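Bicycle Theft in Camstead: What Students Report and What They Don't
Project report by Uyên Đinh, supervised by Wilma Kramer

When I started this project in February I had already lost a bicycle of my own, so I can't claim to have come to it with a completely open mind! I wanted to find out how many thefts in our part of Camstead ever reach the police, and what puts people off reporting the rest. I sent a short questionnaire to the 2,501 students on the college mailing list, and then sat down with 15 people who had had a bike stolen and were kind enough to give up part of an afternoon (and, in one case, to bring the broken lock along).
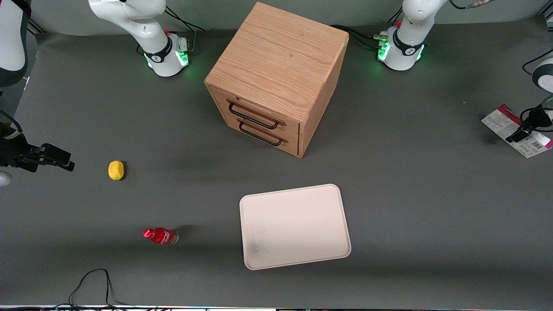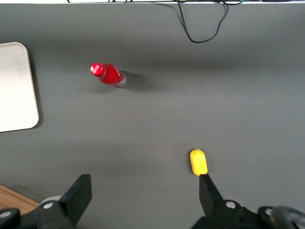
Why do so many owners never report the theft?
Most of those I spoke to had no frame number written down and felt there was little point in ringing up without one. A few had also been told by friends that it would take all evening.

The ones who did report it were, on the whole, pleasantly surprised — the call was short and they had a crime number by the next morning, which the insurers wanted anyway. Two had their bikes back within 18 days, both of them marked and registered.

I would have liked to compare the racks behind Tarkico with the covered ones by the station, but my notes on the station were too thin to be fair to either. Wilma suggested leaving that for next year's group, and I have put my interview questions in the appendix for whoever takes it on.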